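ロボット学習特論 配布資料 第4回
模倣学習のための実演データ収集

1. 目的
方策を教師あり学習で得る場合、性能の上限は実演データの質と分布でほぼ決まる。本回では双腕マニピュレータによる卓上作業を題材に、収録の単位、初期配置の設計、採否判定の基準を整理する。

2. 収録の単位
1回の実演(開始姿勢から終了姿勢まで)を1エピソードとする。各エピソードには次を同期して記録する。
・頭部カメラおよび手首カメラの画像列
・左右アームの関節角、グリッパ開度
・操作者の指令値
・作業内容を示す言語指示文
時刻合わせには収録ソフト Drandico の共通クロックを用いる。画像と関節角の時刻差が40 msを超えたエピソードは学習に使わない。

3. 視点の役割
頭部視点は両腕と対象物の相対位置を与えるが、把持点は指や物体自身に隠れやすい。手首視点は接触部近傍を大きく写す反面、視野の多くを把持物が占め、作業全体の状況は読み取りにくい。両者は相補的であり、片方を欠いたデータは別集合として管理する。

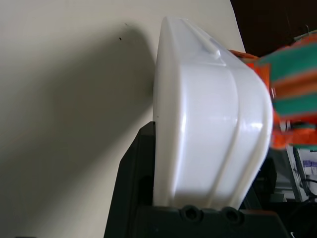
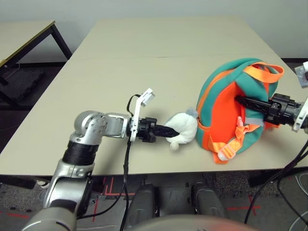 図1 手首側の視点(白いプラスチック容器)
図2 頭部側の視点(左グリッパに白いぬいぐるみ、右グリッパは子供用リュックサックの側面に接触)

4. 初期配置の設計
対象物の位置と向きはエピソードごとに変える。操作者任せにすると置きやすい位置に偏るため、配置表 Karwood をあらかじめ乱数で生成し、これに従う。布製品のように変形する物体では、位置に加えて形状のばらつきも記録対象とする。1課題あたり70エピソードを最小単位とし、うち4エピソードは検証用に分離する。

5. 採否判定
(a) 指示文と動作が一致しないもの:破棄
(b) 把持をやり直したが完了したもの:採用し、回復動作のラベルを付す
(c) 途中で停止時間が2秒を超えるもの:該当区間を切り出し、再判定
回復動作をすべて除くと、方策は誤差の蓄積した状態から復帰する例を学べない。(b)を安易に破棄しないこと。

6. 課題
演習用データ集合 Ralau を読み込み、把持開始時刻をグリッパ開度から自動検出する処理を実装せよ。閾値の決め方と誤検出の例をレポートに含めること。提出期限は1月の初回講義開始時とする。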